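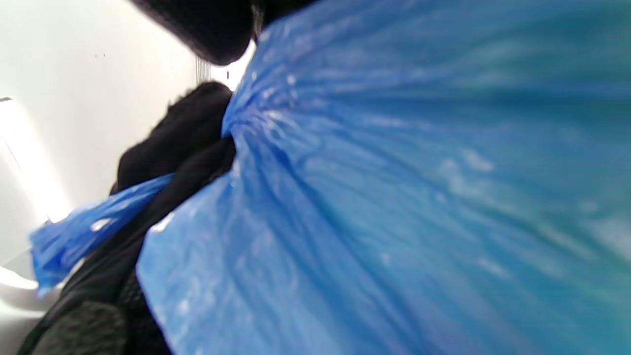 Hiletti, August

I get the same messages every time our robotics club opens sign-ups, so I've put my answers in one spot. I'm one of the student leads for the bagging project, which means I spend a lot of my free time tying knots in plastic bags (yes, really).

What is the bagging project?

We want a pair of robot arms to handle ordinary blue plastic bags: hold the neck, twist it, tie it, set it down. Somebody has to show them how, and that somebody is us. We put on the gloves, do the job by hand, and record it. Each recording is one "go," and our goal for the year is 2,000 goes. We're at 737 so far!

Why bags? Why not blocks or cups?

We did blocks last year at the Inberg student contest and came home pretty pleased with ourselves. Then we tried a bag and everything fell apart. A block stays the same shape when you grab it. Plastic stretches and wrinkles and sticks to itself, and the handles never end up in the same place twice - I love it, but it will test your patience.

Do I need to know how to code?

Nope. I couldn't write a line when I joined. If you can tie a knot with gloves on, you're useful on day one, and someone will gladly teach you the software side later if you ask. 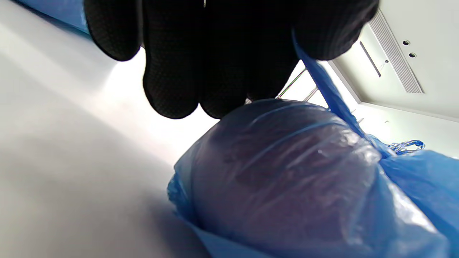 Speaking of gloves, they do make the tying harder. Give yourself an afternoon of fumbling before you worry. My own trick is to pull one handle snug first and keep it snug while the other hand goes looking for its partner. Slow is fine. We throw out far more goes for rushing than for being slow.

How long is a session?

Two hours, starting at 4 p.m. You'll swap jobs halfway so your wrists get a break. One person ties, one person watches the recording and keeps the log.

Does it cost anything?

There's a small fee for the contest trip if you come along. Regular sessions are free, and we supply the gloves and bags. 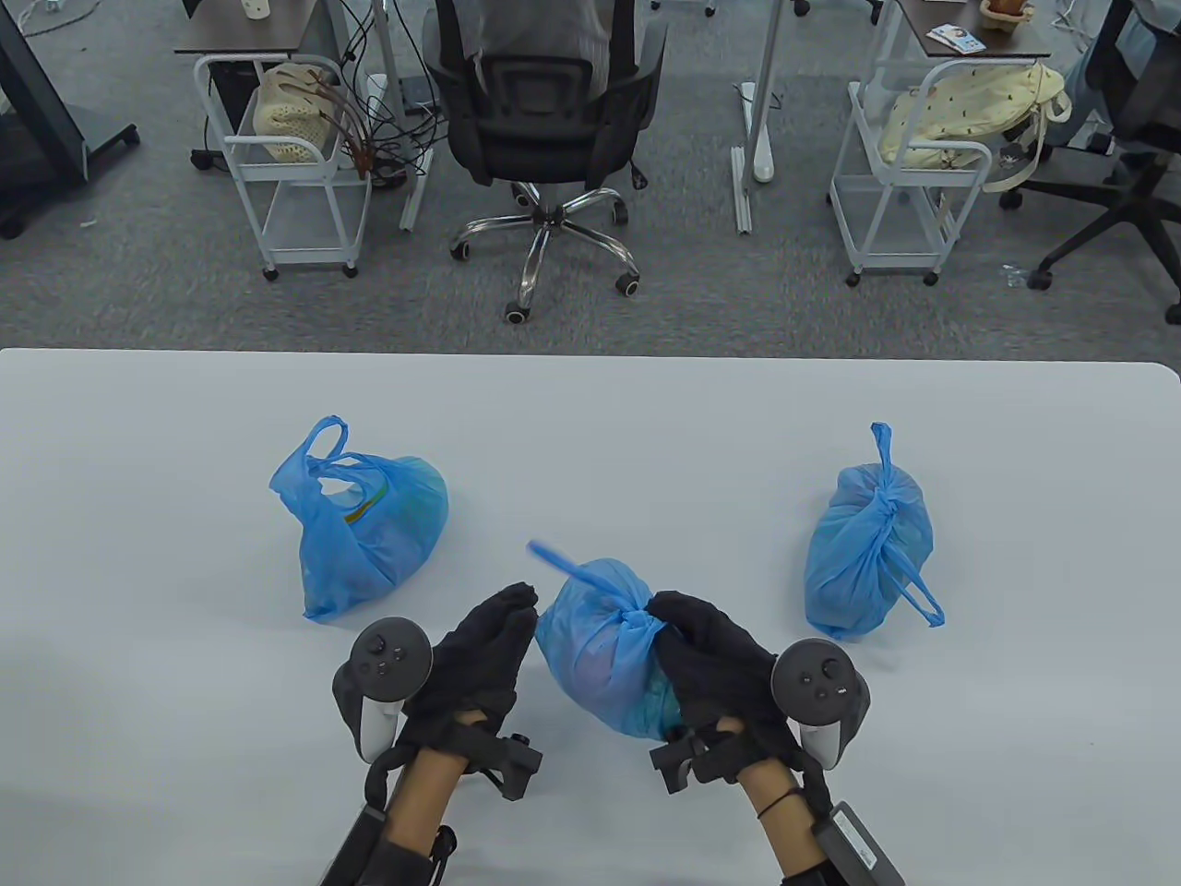 GEAR & SETUP

What are the things on the wrists?

VR controllers, strapped on so your hands stay free. They tell the computer where your wrists are while you work. Snug but comfy is what you want, and please say something if a strap pinches.

What software do you use?

Our own, a messy little program called Sikora. It sorts the goes and flags the ones with gaps. It's on version whatever and still crashes if you name a file with a space in it - so use underscores.

Can I bring a friend?

Sure, just message us first so we have enough gloves.

We use cookies to remember your settings. Accept | Manage choices

Comments (3)

flultico_fan: Is the 4 p.m. start firm? My bus gets in at ten past.

knotsogood: Did 566 of these last year with a different club and I still tie my trash like I'm being recorded

mapleroad: Are left-handed people okay for this? My daughter wants to sign up.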